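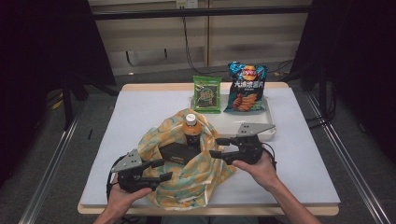
Notebook > Bench 2 > Handheld grippers > Kit and spending

17th May

Sat down to do the money properly before the order goes off to Rindau, and I'm glad I did, as my first list was far too cheerful! Writing it all out so whoever picks this up in October can see how I got there.

We've got two handheld grippers and that's one working pair. If a jaw goes, the bench stops. So a second pair is top of the list, ahead of the nicer tables everybody keeps asking for (me included). Kiani quoted for the pair with mounting plates pre-drilled, Kimon quoted without, and by the time we'd paid the Sterutcombe workshop to cut and drill our own there was only £11 in it. Going with Kiani.

Spares next:
- finger sets, 4, at £77 each. Ouch, but they're the bit that wears
- cables. The coiled sort for the right hand, please — the plain one on the left dangles and I keep catching it with my sleeve
- plates, none for now

Groceries and props need their own line this time. Last year they got buried under "sundries" and I ended up with a carrier bag full of receipts. The bag-packing task wants a bottle, a box, crisps, a small snack packet, the soft cloth bag and the white tray, and crisp packets in particular get tatty after a lot of squeezing. I've put £50 down. Might be mean? Bump it if the soft bag tasks carry on past the summer.

Curtains: leaving them. I did price up a proper backdrop and it came to £226, and I can't say with a straight face that it would make the recordings any better. Same goes for moving the wall socket, though I'd dearly love the cables off the back of the table.

Still to sort — does Rindau charge carriage on split deliveries? Grippers first and fingers later would suit us, if it's free. Also need to ask Kiani whether the old finger sets fit the new bodies, as the drawing they sent only shows the newer ones. Not signing anything until I've had that in writing.

Table edges want a wipe down. Separate job.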